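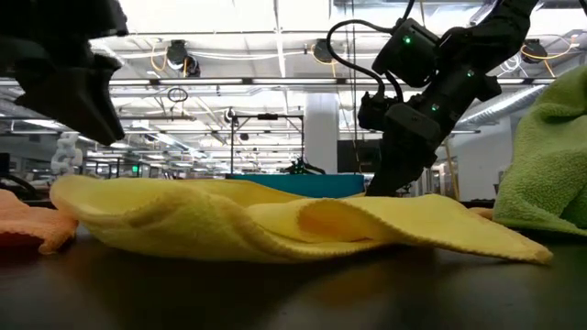
Do Microfiber Towels Clean Better Without Detergent?

Elsa Karppinen and Eino Lappalainen
Home Materials project, Rantala

Why we picked this

The label on the Silura towels says they remove grease "with water alone." We both doubted it. My grandmother in Vurnesmont has washed her counters with soap for most of her life, and no towel has talked her out of it.

What we did

We smeared a measured dab of margarine on glazed tiles, let it sit until the next morning, and wiped each tile 11 times. Half the tiles got a damp microfiber towel and half got an old cotton dish towel. Then we repeated everything with a drop of dish soap. In all we wiped 73 tiles. Elsa weighed them before and after on the school's scale, which drifts, so we set it back to zero every 5 tiles.

What we found

With water only, microfiber left less grease than cotton. That part of the claim held up – we had expected it to fail. With soap, the gap almost disappeared, and we could not tell the two towels apart by weight. The label does not mention that a cheap cotton towel and one drop of soap do the same job.

Problems

Eino pressed harder than Elsa did. We noticed this late and did not redo the early tiles. Margarine is also not bacon fat, and glazed tile is about the easiest surface there is. The Stallon store brand was supposed to be in the test too, but the pack came after we had finished.

We would not buy the towels again on the strength of the label. Next time one person should do all the wiping.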